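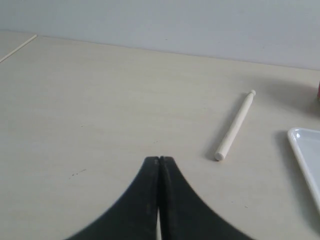 2.3 Work surface and storage of small instruments

Classroom percussion sets are often put away incomplete, and loose sticks are the parts most often reported missing. The Zetdale study compared 2 storage layouts over 83 tidying sessions in October. All sessions used a pale tabletop with a faint wood grain and a matte finish, on which small dark specks remain easy to see. Layout A placed an open tray in front of the drum; Layout B used a lidded box (Kuusk and Economou, sec. 4).
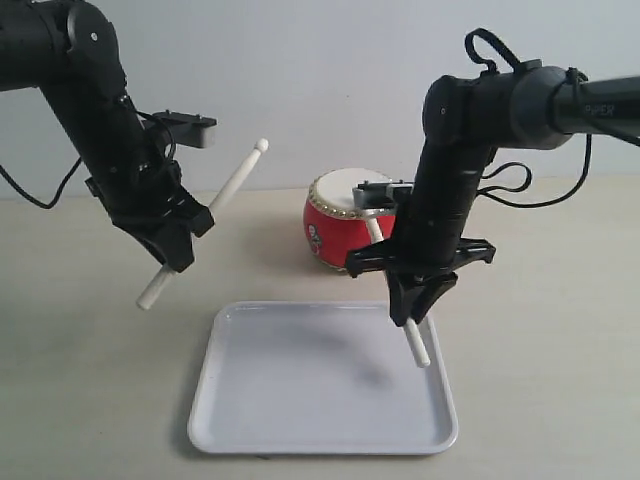 Figure 2. White tray, small red-and-white drum and two drumsticks, Layout A.

The tray was kept in front of the drum so that both items could be reached from the same side of the table. Wear was recorded separately for
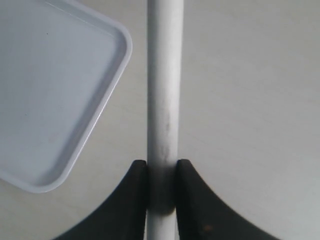 Fustero, Vol. 4, p. 2,239

trays and for sticks. Scuff marks and soft smudges on a tray floor were entered as light wear. Dark gray grime on a white rod was entered as handling soil, with its position along the length noted.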